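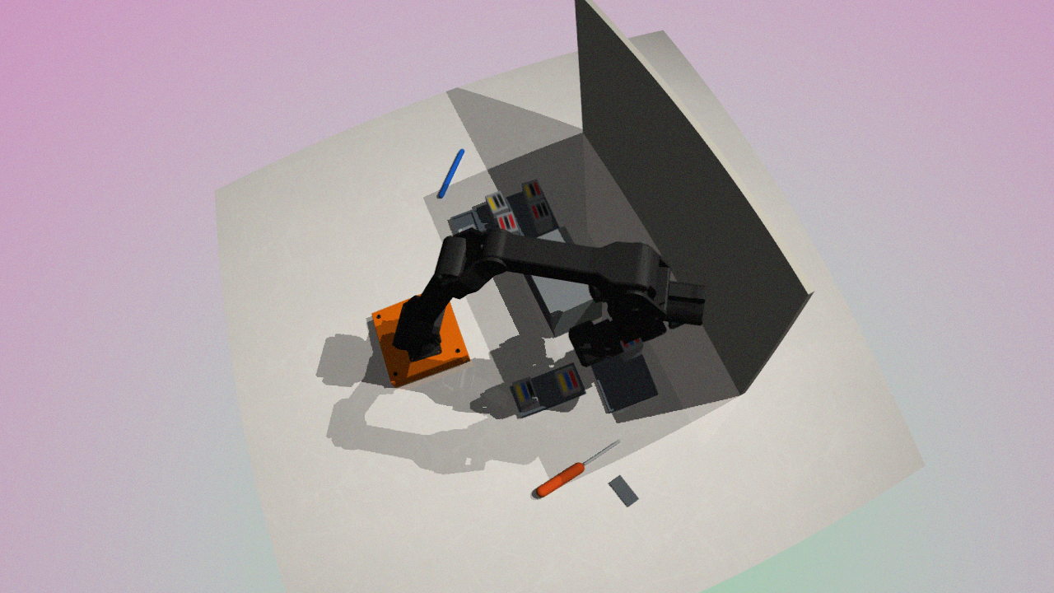 Arm stops with a collision fault near the back panel, but only when reaching over the bins

Posted by pascu_bench, September 16, 2024

I have a small six-joint arm on a tabletop cell, with a Skelberg controller and the Jaretti planning software. The job is simple sorting. It picks up hand tools and small parts and drops them in storage bins. The arm is bolted to an orange base plate and there is a flat dark panel standing at one side of the table, with three of the bins grouped near it.

The trouble is on the long reach. When the upper link goes out across the bins and the gripper gets close to the bottom of the panel, the simulation reports contact at the wrist and the whole run stops. The real arm does the same thing in nearly the same spot, except there it's a protective stop and I have to walk over and reset it. Out of 31 runs last night it stopped on 7. The other runs finished with no warning at all.

What I've tried so far:

Cut the speed in half. Fewer stops, but they still happen.
Reloaded the gripper model. No change.
Moved the drop point a little toward the middle of the table. This helped until I put the taller bin back in the group.

The fault text only says "link 5 proximity" and gives no object name. I don't know if it is seeing the panel, a bin, or the arm itself. I'd like to fix the cause before I start turning the sensitivity down. Is there a way to find out what it thinks it's hitting?

3 replies

slowaxis
Check your cables.

leveck_user
Don't turn the sensitivity down. If the real arm is stopping in the same place as the simulated one, it is probably doing what it should.

To get the object name, open the Jaretti log settings and change contact reporting from "summary" to "pair". After the next stop you'll get two names for each contact, the link and whatever it came near. It makes the log a lot bigger, so switch it back when you're done.

My guess is the housing below the wrist joint and not the fingers. Look at your arm in that pose. The gripper is pointing at the panel and there's a wrist housing hanging down over the block. People watch the fingertips when they set a drop point and forget about what hangs underneath. As the arm comes back out of the reach the wrist turns, and that lower part swings through space that the fingers never enter. Whether it gets too close depends on which way the planner decides to turn the wrist, and that would explain why most of your runs are fine. The planner starts from a random seed unless you fix it.

I had this in May on a Leveck cell with a wall on one side. These steps fixed it:

Set the seed to one value so you get the same path each time. Try seeds until you find one that fails, then keep that one for testing.

Turn on the collision shapes in the viewer. Mine had a box around the wrist that was much bigger than the real part. If yours looks like that, swap in a tighter shape, but don't make it smaller than the metal.

Add a waypoint straight above the drop point, and another partway back toward the base. Don't let the planner go directly from the drop to home.

Limit the wrist joint so it can only turn one way during that move. Put the limit on the move itself. If you put it on the whole program you may find some picks can't be reached.

Then run the failing seed again, and after that a long batch with the seed set back to random. I did 800 in simulation before I let the real arm run, and I kept it at low speed for the first day.

One more thing – stay outside the reach when you test this on the hardware, and reset from the pendant. An arm that has stopped against something can move a little when the brakes release.

gridnorth
Agree with most of the above, but I'd check the panel before changing any paths. In our setup the panel in the model was 2 centimeters closer to the arm than the real one, because somebody measured to the wrong face. That gave us stops in simulation that made no sense. It wouldn't explain the stops on your real arm unless the controller is using the same model for its keep-out zones. I think Skelberg controllers do that if you import the cell file, but I'm not certain for the older firmware.

Same check for the bins. If you move them around by hand between runs, the model won't know. We put tape marks on the table.

pascu_bench
Pair reporting did it, thanks. It's the wrist housing against the taller bin. The panel doesn't come up in any of the contacts. I added the waypoint above the drop and the seed that used to fail now gets through. Haven't done the long batch yet, and I still need to look at the collision shape – it does seem large in the viewer.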